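Illthorpe cell back in service after gripper rework

The mat-handling cell at Aravena's Illthorpe site returned to its normal schedule on Tuesday after a rework of the gripper and a fresh calibration of the wrist camera. The cell was down for 22 hours, of which 17 went to the gripper itself.

Technicians from Itach, the integrator, had traced a run of missed grasps to play in the finger linkages. Both fingers were taken off the palm, the pivots were cleaned and the joint screws replaced and torqued in pairs. The jaw pads were kept. Pad faces were then checked for parallel at full opening and again at half stroke.
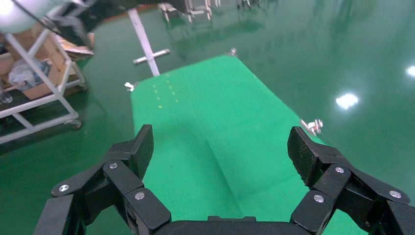 Wrist camera view with the jaws open over the green mat. Metal clips and a clamp hold the mat at its edges.

Camera calibration followed, using the Volum software already installed on the cell controller. The mounting offset had shifted by 11 pixels from the stored value — enough to put the fingers off target at the far end of the mat. A new offset was written and the old file archived.

Acceptance consisted of 50 open-and-close cycles without load, then a set of test grasps at low speed. Aravena signed off the same afternoon.

The maintenance sheet for the cell has been changed as a result. Linkage play will be measured monthly instead of quarterly, and the mat clamps are to be checked at the start of each shift. A second gripper of the same type is due for inspection in September.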